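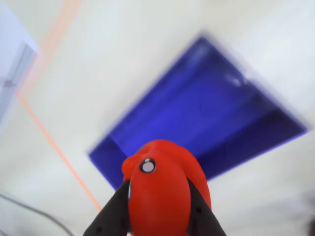

Red toy in the gripper, blue tray behind it.

Blog > Robots > Software

I've been putting off writing about Dretier for a few weeks, partly because I wanted to be fair to it and partly because I kept changing my mind about what was wrong. Jan 8, 2022 seems as good a day as any. It's a Saturday, it's too hot to be in the garage, and the arm is switched off.

For anyone new to this blog, Dretier is the planning package that everyone on the forums started recommending last May. You give it camera views from the wrist and a task, and it works out the grasp, the path and the release. The older way, which I've been using for years, is a pile of scripts I call Vistow. Vistow finds a blob of colour, fits a rough shape to it, picks two opposite sides and closes. It is not clever. It has a long list of things it can't do, and I know all of them because I wrote them down after each one bit me.

The claim that got me interested was that Dretier would handle soft objects without any tuning. I don't believe claims like that. Soft things are where my own code falls over most often, so I set it going on the rubbery red toy, with the blue tray as the place to put it. Red on a white table with a blue target is about as friendly as colour gets. If a perception stack can't separate those, it should go home.

It can separate them, I'll give it that. The mask on the toy was clean in nearly every view. My complaint starts one step later, with what it does once it has the mask.

Dretier reports a confidence for every grasp. The number is very nice to look at and I have stopped reading it. It gives the same sort of high score to a grasp across the middle of the body and to one pinching the edge of the dome, and on a rounded, glossy thing those two are miles apart. With the fingers low and the body sitting in the V between them, the shape does most of the work. Up on the dome you're squeezing a slope. Anybody who has tried to pick up a boiled egg with tongs understands this, and the planner has no opinion on it at all.

I ran 60 grasps with Dretier and 60 with Vistow, same starting spots, chalked on a sheet of card and copied over. Dretier dropped fewer. I'm putting that in plainly because I know how this post is going to be read. It dropped fewer, and the misses it did have were stranger. Vistow misses in the same two ways every time: it closes too high, or it gets fooled by a highlight and goes in off-centre. Both of those I can fix with an afternoon and a mug of tea. When Dretier misses, it'll choose an approach that swings the wrist nearly all the way over, arrive perfectly, and then close beside the toy. I've gone back through the logs for those and there's nothing in them. The mask is good, the pose is good, the confidence is high.

So which would you rather have? I go back and forth. For a demo, take the one that drops fewer. For something I have to leave going while I'm in the kitchen, I'm much less sure.

The next gripe is about the wrist camera and blur. When the arm is moving, whatever the camera is travelling past smears, and the edges of the tray go first. In the picture up top the toy is nicely sharp, being held, and the rim of the tray has gone to fuzz. Look at the top edge and tell me where the blue stops. I couldn't put a line on it to within the width of my thumb. Dretier wants to update the tray's position from every view it gets, including ones like that. The result is that the target wanders about during the carry. You can watch it in the viewer, a little green outline twitching around the tray as if the tray were alive.

The tray is not alive. It hasn't been bumped, nothing has touched it, and the planner had a perfectly good look at it before the arm left home. There is a setting called something like "hold static targets", and I turned it on with great hope. It holds the target until the mask changes by more than a threshold, and then it accepts the new one. Blur changes the mask. You see the problem.

My fix was ten lines in Vistow's old style. I measure how sharp the edges are in the patch where the tray ought to be, and if they're too soft I throw the view away and keep the last good one. I feel a bit silly describing this as a fix. It's the sort of thing you'd do in your first week. But with it in place the outline sat still and the carries got noticeably smoother, and I haven't had a release over the rim since I put it in. That could be luck. I haven't run enough of them to say.

Something else I noticed while staring at saved views. The blue inside the tray isn't one blue. It goes dark down one wall, nearly violet, and up in the corner there's a pale patch of reflection. If you segment on colour with a tight range, which is what Vistow did up to last month, you get a tray with a bite out of it. The centre shifts away from the bite and so does your drop point. Dretier does better there and I've borrowed the idea, by which I mean I stopped trusting the floor of the tray and started fitting the outline. Fair's fair.

Then there's the training set. The Dretier people make a lot of noise about their default model needing 1000 labelled views for a new object, as if that were a small number. It may be a small number if you have staff. I sat down with the labelling tool (Magbanua, free, a bit ugly, does the job) and got through 56 before I found I'd labelled the same view twice with two quite different outlines. The fingers cover part of the toy once it's held, and I hadn't decided whether the label should be what's showing or the whole shape I know is there. One of the eyes is mostly behind the finger in the view I've posted, just a sliver of white. Is the covered bit part of the toy? Of course it is. Should the mask say so? The Dretier guide uses both answers on the same page.

I've seen people wave this away with "the network will average it out". I think that's where a fair number of those odd misses come from. If half your labels say the toy ends at the finger and half say it carries on underneath, then what you've taught it is that toys have two edges. I can't prove it. I'd need to do the full 1000 both ways and compare, and I've got a job and a lawn.

A mate-rates suggestion for anyone starting out: decide on your rule for covered parts before you label the first view, and write it on a bit of paper stuck to the monitor. Mine says "only what shows". It's probably the wrong rule for grasp planning, where you'd like the whole shape, but it's one I can stick to at eleven at night.

A reader asked under my last post whether I'd tried Lustau, the other planner that gets mentioned. I have installed it. It took most of an evening, it wanted a version of everything I didn't have, and when it finally started it drew my arm upside down under the table. I'll have another go when the weather's cooler.

Where I've ended up for now is a mongrel. Dretier finds the toy and proposes five grasps. I bin its scores and sort them with my own rule, which prefers low and wide and doesn't like wrist swings. Vistow does the carry with the frozen tray. Then I open the fingers and hope. It's uglier than either of them alone and the config is spread over three files, one of which I keep forgetting exists.

I want to try it next on something that isn't red. I suspect the whole lot of us have been kidding ourselves a bit with bright toys on white tables, me included. There's a beige sponge in the laundry that should do nicely, and I'll put up the numbers for that one whether I like them or not.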